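Red sweatshirt and white shirts in the same load, am I asking for pink?
Laundry & Fabric Care

Sioned Craddock
Okay, so laundry people, I need a ruling. My son started at a new club in January and came home with a whole pile of red and white kit, and I am now washing this stuff constantly. There's a red top with white printing on it, kind of fuzzy, and then the white things that go with it, which have red on them too. So even if I sort by color like my mother taught me, what on earth do I do with a white shirt that has a red stripe?? Is it a white? Is it a color?

Our machine is a Pledus, pretty basic, and it has a 30 minute quick wash that I use way too much. I've been doing two separate loads and they're tiny, and it feels silly running the machine for a handful of clothes. My husband says just throw it all in together. He also once shrank a wool blanket, so you see my problem.

Most of it gets dumped on the couch the second he walks in the door, by the way, so I'm also wondering if I should worry about the couch. It's light gray and I paid $447 for it at Schouten and I would like it to stay light gray.
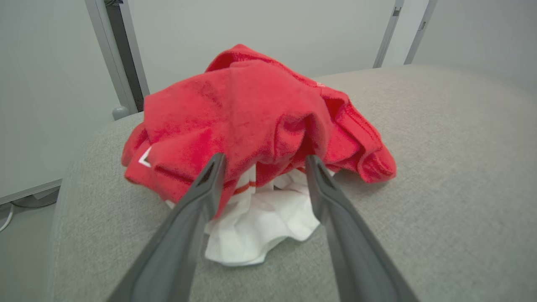
The red and the white, on the couch as usual.

Any advice welcome, including on getting a ten-year-old to use a hamper!

Gerrit Hermans
Wash the red one by itself the first few times, cold, inside out so the print doesn't get beat up. Then do the wet paper towel test: dampen a white paper towel, press it hard on an inside seam for a minute and look at it. Pink on the towel means keep it away from anything white. If it comes up clean a couple of washes in a row, I'd go ahead and mix them in cold water.

For the white one with red on it, I'd call it a white but wash it cold, and get it out of the machine the minute the cycle ends. Sitting around damp in a pile is what gets you. I learned that with a set of striped dish towels (RIP) that I left in the washer overnight. And please no chlorine bleach, it can wreck the red part. Oxygen bleach is okay if the care tag allows it, but try it on a hidden spot first.

The couch I wouldn't lose sleep over if the clothes are dry. Damp red fabric on light upholstery is another story, I'd move that right away.

Rianne Dewulf
Color catcher sheets!!! I get the store brand at Pollis and toss one in with every mixed load. My twins played for Zutville for years and I never had a pink shirt, though I'll admit I never tried it without the sheets either.

Sioned Craddock
Thank you both! Did the paper towel thing on the red one tonight and got a faint pink smudge, so it's getting washed solo for now. Gerrit, I'm sorry about your dish towels. Rianne, adding the sheets to my list. Still taking suggestions on the hamper.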